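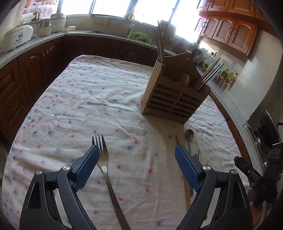 The flowered cloth, with forks, a spoon and a chopstick on it.

April, nearly eleven at night, and I should be asleep, but my head is still full of soup. Dennis Simiyu rang just after breakfast to say his mother's recipe had finally come in the mail, all four pages of it, and would I please read her handwriting for him, because he couldn't tell a seven from a one. So I drove over to Bulter with my good glasses and we sat for most of the morning working out whether she wanted 106 grams of lentils or 706 (it was 106, thank goodness, we only had the one pot).

I had forgotten how much I love an old recipe that wanders. She stops in the middle of the onions to complain about the bus to Mathebula! Then there's a whole paragraph on a cousin's wedding where she fed 168 people and ran out of bread, and only after that does she get back to the salt.

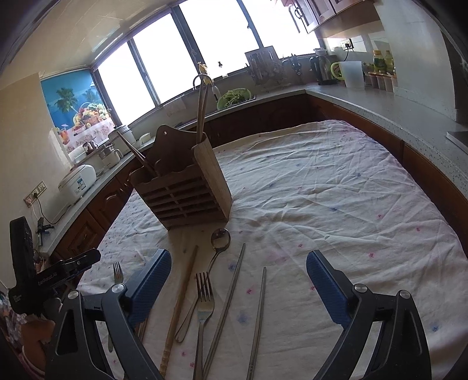

Pink and blue flowers on the tablecloth, and the wooden utensil holder.

Mandla Kekana came by toward evening and ate two bowls standing up, talking the whole time about the garden he wants to plant, beans mostly, and a fig if the wall is warm enough. I said I'd bring him cuttings. I still have to copy out page three for Dennis in big letters, and find the lid to my blue jar, and call my sister before she goes back to Ukirau.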